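Chapter 4
Pricing and Seasons in Small Lodgings

After reading this chapter you should be able to explain how a small hotel or guest house sets its room rates, work out a simple occupancy figure, and describe how the length of the season affects staffing.

4.1 Two places, two seasons

Gevholm is a harbour town with a short summer. Its guest houses open in May and most have closed by the end of September. Clistmont is an inland market town on a walking route, and it takes visitors for most of the year. A room in Gevholm costs more per night than a similar room in Clistmont, yet the owners in the two towns often end the year with much the same income.

The reason lies in the number of nights sold. A guest house has costs that do not go away when the rooms are empty: loan payments, insurance, rates, and the upkeep of the building. These are called fixed costs. Other costs, such as laundry and breakfast, rise and fall with the number of guests. These are called variable costs. An owner who is open for five months has to recover twelve months of fixed costs from five months of sales.

Self-catering lets work a little differently. The guest cooks and the owner buys no food, so the variable cost of each night is low. Against this, the kitchen has to be fitted out and kept in repair, and that spending belongs with the fixed costs.

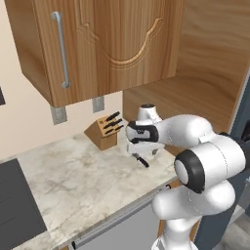 One owner in Gevholm told us that she had lowered her price in May three years running and had sold hardly any more nights. Her guests came for the boat trips, she said, and the boats did not start until June. Her account is a useful warning. A lower price only brings in more visitors if price was what kept them away.

4.2 Occupancy

Occupancy is the share of available room nights that are sold. Suppose the Nuchit Guest House in Clistmont is open for 252 nights and lets one family room. If the room is sold on 63 of those nights, its occupancy is 25 per cent. The nights when the house is shut are left out of the sum.

A high figure is not always a good result. The Justska, a larger hotel in the same town, charges 70 pounds a night in winter and fills most of its 38 rooms. Part of that trade comes from coach parties, who pay well below the full rate. To judge how the hotel is doing we need the average rate as well as the occupancy, and section 4.3 shows how the two are combined.

Key terms

Fixed cost: a cost that stays the same however many guests there are.
Variable cost: a cost that changes with the number of guests.
Shoulder season: the weeks on either side of the busiest period.
Room night: one room available, or sold, for one night.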